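Come and teach a robot to handle the laundry (paid, part-time, Purnby)

Hello! I'm Eun-ji Wang and I run the data collection side of things at Plancombe, which is a grand way of saying that I look after the rota, the kettle and a growing mountain of second-hand T-shirts. We're looking for more people to come in and drive our robot arms by hand, so that our learning system has plenty of decent examples to copy from. If you've never been near a robot in your life, keep reading, you're very much who I'm after.

The project is called Lultulex and it's all about clothes. Picking them up, spreading them out, folding them, hanging them, turning a sleeve the right way round. Cloth is a pig of a thing for a machine because it never lies the same way twice, and the only cure we've found is lots and lots of examples from lots of different hands. We had 1388 good ones at the end of April and I'd love to get to 3000, so you can see why I'm writing this.

You'd sit at a bench and hold a pair of hand controllers (we call the set-up Jang, don't ask me to explain the name in an advert). Whatever you do with the controllers, the arm does too, and the cameras on the gripper and the bench record it. You do one short task, press the pedal, put the garment back in a heap and go again. Slow and tidy beats fast and clever every time.

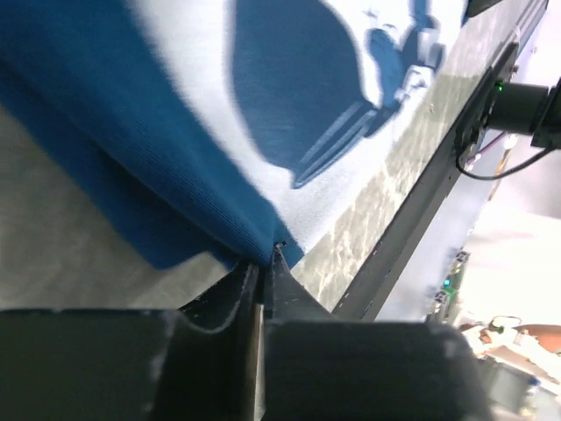 Do I have to throw away an attempt if I drop the garment halfway through?

Keep it if you picked the garment up again and finished the job, and tick the "recovered" box on the screen. Those are some of our most useful examples, because the system needs to learn what to do when things slip. If you gave up partway, mark it as abandoned and start a fresh one.

Now the practical bits. Shifts are three hours long, with a proper break in the middle (and biscuits, I'm strict about biscuits). Most people do two or three a week and you can choose mornings or afternoons. Your first shift is all training and it's paid the same as any other. We have 20 places this time round. You'll need to be 18 or over, able to sit fairly still for a stretch, and happy using both hands. Glasses are fine. Left-handers are very welcome – we've got far too few of you and it shows in the data!

We record the arm, the clothes and the movement of the controllers. We don't record your voice, and the bench cameras point away from your chair. You'll get a form to read before you start, and you can ask me anything you like about it.

It can be a bit samey, I won't pretend otherwise. Some people put a podcast on and find it rather soothing, others have done one shift and decided it wasn't for them, and that's fine too.

To apply, fill in the short form on the Plancombe jobs page by 11 July 2023. No CV needed, just tell me which days suit you, which hand you write with and whether you fold your T-shirts in halves or thirds. I read them all myself and I'll get back to you either way.

Eun-ji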